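工坊通讯 项目进展

手持夹爪第二版:夹垫、握把与布料测试

Siner 共享工坊的手持夹爪项目本期完成第二版装配。两只夹爪结构相同,左右手各持一只,由操作者直接完成动作,同时记录开合量与姿态,数据供后续机械臂复现使用。第一版自去年10月起使用,主要问题有两个:夹垫打滑,握把连续使用后手腕容易疲劳。

外壳仍用白色材料打印,壁厚不变。第一版握把与主体之间靠两颗自攻螺丝固定,反复拆装后孔位松动,第二版改为热压铜螺母。握把下端加宽,竖放时不易倾倒,走线口也从底面移到了背侧。单只整机重量766克,其中电池和主板占去将近一半,再往下减需要更换电池规格,本轮没有动。

夹垫换过三种材料。硅胶片摩擦力够,但会粘住薄布,松开时布料跟着走;打印的 TPU 齿面对毛巾有效,对光滑面料无效;目前装的是黑色橡胶垫,表面有浅纹,用双面胶固定,磨损后可单独撕下更换。Shearer 切割台已开放该垫片的图纸,文件名以 pad_v2 开头,裁切前请确认材料厚度,过厚会使夹口无法完全闭合。

电子部分沿用 Skelent 控制板。采样频率定为200赫兹,开合量由磁编码器读取,满量程对应4000个计数。左右两只的零点须分别标定,顺序如下:夹口完全闭合,长按复位键,松开后等待写入,再张开至限位记录上限。更换夹垫之后必须重新标定,否则闭合位置会有偏移。编号写在握把底部的标签上,标定文件按编号存放,不要按左右手存放。

布料测试分为提起、展开、对折和放下四段。双手各夹一角,先提离支撑面,再向两侧拉开。拉力过大时角部先滑脱,过小则中段下垂,对折时下缘对不齐。现行做法是先拉到上缘接近平直,略微放松,然后再移动。支撑面用软垫,硬桌面会使下颚先触底,夹到的布边偏浅。
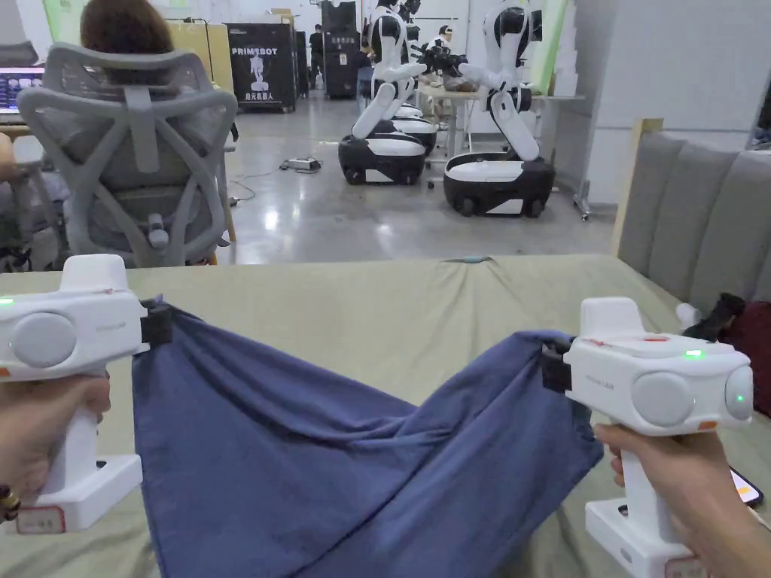 Tudholm 读了上一期的标定说明后来信指出,只记录开合量不足以判断是否夹住布料,薄布与空夹的读数差别太小,建议在固定侧夹垫后面加一片薄膜压力传感器,哪怕只输出有无接触。来信还提到,双面胶受剪切后会缓慢蠕变,垫片移位不易察觉,最好在夹口侧面刻一条基准线,每次开机前对一下。

基准线已加入图纸,下一批打印件直接带刻线。压力传感器的问题在于排线:夹口活动侧空间不足,固定侧可以走线,但要在外壳上另开一道槽,并占用控制板上最后一个模拟输入。此项先做一只样件,与未改装的一只对照使用,不影响现有采集。

第二版至今共录得布料动作263段,原始数据存于工坊服务器的 cloth 目录。对折一项的下缘误差尚未整理,需要的成员可先取原始记录自行处理,时间戳以左侧夹爪为准。

装配图、物料清单和标定脚本已更新,更新日期4/2/21。旧版脚本不识别新的零点格式,请勿混用。第一版夹爪仍可借出,归还时将电池取下,单独放入充电柜。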